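Curtain fabric shrank after first wash, can I save the rest of the roll?
Zirkley Home Help > Fabric and Sewing
February 2020

Posted by grajales_sews

Hello everybody. I bought 4 meters of dark cotton fabric to make curtains for the bedroom. I cut the first panel, sewed it, and then I washed it at 30 degrees with the normal program. After drying on the line it is shorter than before and the hem is pulling on one side. The second panel is not cut yet. My questions are: is it normal for cotton, and should I wash the remaining piece before I cut it? I would not like to buy new fabric, the shop does not have this color anymore.

Nakness

It is normal. Most cotton shrinks a little the first time, and more in the length than in the width. Please wash the uncut piece now, in the same way you will wash the finished curtain later. Before washing, sew a zigzag stitch on the two cut edges, or they will fray and you will have many threads in the machine. Dark colors must go alone or with other dark things. 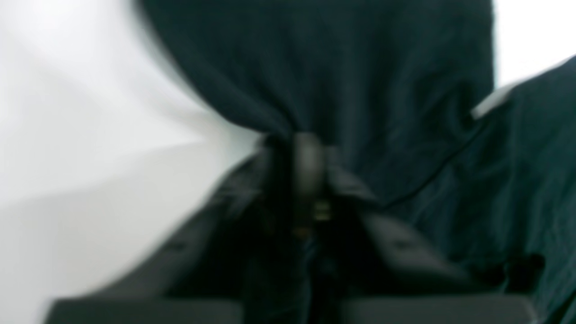
Should the fabric be ironed before cutting?
Iron it while it is still a little damp, and move the iron along the length of the fabric. If you pull it diagonally it will stretch, and the panel will hang crooked afterwards.

For the panel which is already sewn, open the hem completely and also the side seams near the bottom. Wash it one more time, iron it flat, and let it hang for one night with clips. After that you measure again and pin the new hem. The thread can also shrink differently from the fabric, so maybe this is why one side is pulling.

astolier

just make the hem smaller, nobody looks at the bottom of a curtain. I did so with mine in August and it is fine

grajales_sews

Thank you both. I opened the hem and I have enough fabric there to get back most of the length. I will wash the other piece tomorrow with the zigzag on the edges.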